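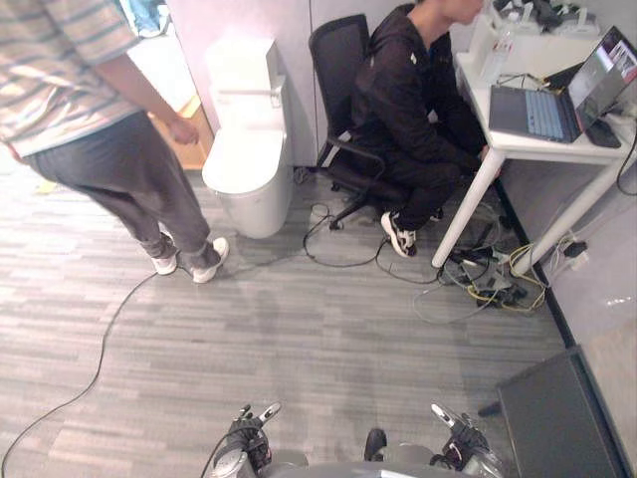 Set up the bathroom tasks after the wrists and fingers are calibrated. These notes cover the two-armed build in the Falden shared workshop, running the Raker scripts.

## Toothbrush

1. Put the cup toward the back of the counter, clear of the faucet.
2. Run the arm at 12 percent speed and stop with the fingers open, next to the handle.
3. Close on the handle, then lift straight up.
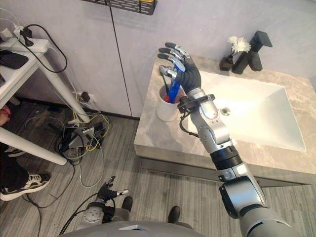 If the cup comes up too, lower the grip force one step and start over. Check the wrist cables before each run — a loop that catches on the counter will pull the hand off line.

## Towel

1. Hang the towel over the bar with the long side facing the robot.
2. Bring both hands in from below and close them on the lower part.

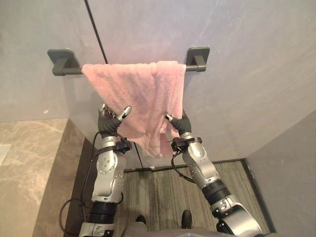 3. Hold for 400 milliseconds before the next move.

## Toothpaste

Lay the tube flat near the sink. Move the hand over it and pause before going down. Drahomíra Kratochvíl set the lowest height to 44 mm, and that value is saved in the Raker config.
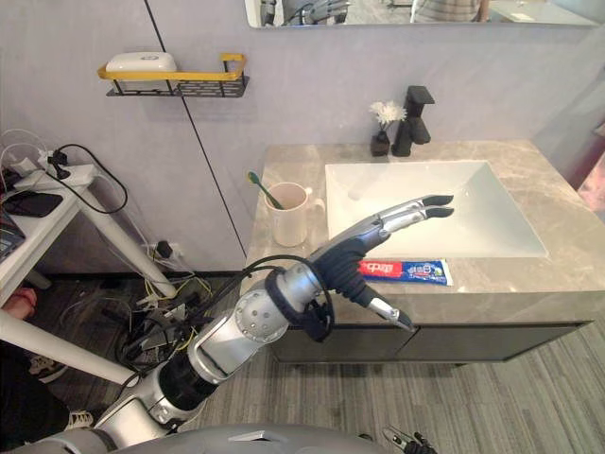
**Can I run both arms at the same time?**

Once each arm has finished the task alone at 50 percent speed, you can. Keep the stop button in reach.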